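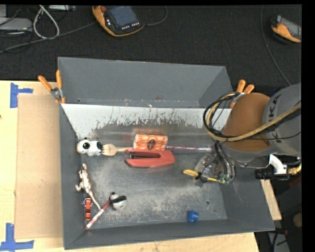 Figure 7.1 Wear on a coated gray bin: scrapes on the inner wall and pale scratches across the floor.

Chapter 7
Protective Finishes for Street Furniture

Terms introduced in this chapter: substrate, conversion coating, electrocoat, powder coat, film build, cure window, holiday, edge pull-back, creep from scribe, duplex system.

7.1 Scope

Chapter 6 dealt with the sizing and anchoring of posts, rails, benches and litter bins. It treated the steel as bare metal of a given section and strength. In service the metal is almost never bare. It carries one or more layers of finish, and the condition of those layers usually decides when the item is taken out of the ground. A bench frame with a wall thickness chosen for a heavy static load will still be replaced early if its feet rust through at the paving line.

This chapter covers finishes applied in a shop before delivery. Site-applied paint is left to Chapter 8, along with touch-up kits and graffiti coatings. Stainless steel and cast aluminum are mentioned only where they meet coated carbon steel in the same assembly.

The reader should already be familiar with the exposure classes in Section 3.4. Where a class is named here without further comment, the definition given there applies.

7.2 What a finish has to resist

Outdoor furniture is attacked in two ways that call for different properties in the film. The first is chemical. Water, oxygen and dissolved salts reach the steel through pores or breaks and start corrosion. The second is mechanical. Shoes, bicycle pedals, shopping carts, mower decks and snow shovels strike or rub the surface and remove material.

A film that does well against one may do poorly against the other. Hard films resist scratching but tend to chip under a sharp blow. Softer films absorb the blow but mark easily and hold dirt. Most specifications settle on a hardness in the middle of the range and then rely on a separate primer to protect the steel where the topcoat has been broken.

It is useful to sort mechanical damage by depth:

Burnishing. The surface becomes shiny or pale through light rubbing. No film is lost that matters to corrosion.

Scratching. A groove is cut in the topcoat. The primer is still whole.

Breach. The groove or chip reaches the metal. Corrosion can begin at once in wet conditions.

Loss of adhesion. The film lifts away from the edge of a breach. The area at risk is now larger than the original mark.

Inspection reports often run these together under the word "scratched." An inspector should record the depth class for each mark, since the first two need no repair and the last two do. A pale line on a dark coating does not by itself show which class is present. The line should be wiped clean and viewed under a hand lens before a class is entered.

7.3 Preparation of the steel

Most early failures of shop-applied finishes start with poor preparation. The work falls into three stages.

Mechanical cleaning removes mill scale, weld spatter and rust. Blasting is normal for heavy sections. Tube with a thin wall may distort if blasted at close range, and is more often cleaned by acid pickling. Sharp edges left by laser cutting or shearing are ground to a radius of 2 mm before blasting. Liquid films and melted powder both draw back from a sharp edge as they cure, an effect known as edge pull-back, and the film there can be too thin to measure.

Degreasing removes oil from cutting and bending. Hollow sections need drain holes at this stage. A closed tube with a pinhole in the weld will take in cleaning fluid and release it as vapor in the oven, leaving a row of blisters along the seam.

Conversion coating leaves a thin crystalline layer, usually of zinc phosphate, that bonds to the steel and gives the primer something to grip. Parts should go directly from the final rinse to the drying stage. Parts left standing in humid air may show flash rust, and must then go back to the start of the line.

7.4 Electrocoat primer

In electrocoating, the part is lowered into a bath of water-borne resin and connected to one side of a direct current supply. Resin particles carry the opposite charge and move to the metal, where they deposit. As the film builds it insulates the surface, and deposition slows. Current then shifts to areas not yet covered. For this reason the method reaches recesses, inside corners and much of the inner wall of open tubes, all of which a spray gun covers poorly.

The limit is set by throwing power, the distance inside a cavity at which a useful film still forms. Throwing power rises with voltage and with bath conductivity, but so does the risk of film rupture near the opening. A long post closed at one end will have bare steel somewhere along its bore unless a second hole is provided. The designer should place that hole below the finished ground line or under a cap.

7.5 Powder topcoat

Powder is sprayed dry through a gun that gives each particle a charge. It clings to the grounded part, which then passes to an oven, where the powder melts, flows and cross-links. The temperature and time needed for full cross-linking make up the cure window. The figures on the data sheet refer to metal temperature. Air temperature in the oven runs ahead of the metal, and the gap is largest with heavy base plates.

An assembly that joins a thick plate to a thin tube presents a problem. By the time the plate is cured, the tube may be overbaked – yellowed in light colors, brittle in dark ones. Where possible the two should be coated apart and bolted together. Where they must be welded, a powder with a wide cure window should be chosen and thermocouples fixed to both parts for the first load.

A common target for film build is 80 microns. Thicker is not always safer. Heavy films show a surface like orange peel, chip in larger pieces, and can close up threaded holes.

7.6 Worked case: the Hillelar promenade

The Hillelar promenade was fitted with bollards and rails from two suppliers, Gorkik and Vutulo. Both sets were of carbon steel tube with an electrocoat primer and a polyester powder topcoat. The specification called for 1,000 hours of neutral salt spray on scribed test panels, and both suppliers met it.

The site survey was made by Tadhg Noonan of the consulting office Mac Mathúna, whose report is dated December 22, 2018. It covered 400 items. The Gorkik items showed rust at the base collar, where a trimmed plate edge had been left square. The Vutulo items had rounded edges and little rust at the collar, but many had lost topcoat on the seaward face of the rails, where bicycles were leaned and locked.

Two points follow from the report. Salt spray panels are flat, and say nothing about edges. They are also not touched during the test, and say nothing about rubbing. A specification for a site of this kind should therefore add an edge coverage check on a cut section and an abrasion test on the full coating system.

The report recommended replacement of the collars in July, when the ground anchors could be reached without pumping. The rails were to be stripped and refinished with a duplex system, in which a zinc layer lies beneath the powder. Duplex systems are the subject of the next section.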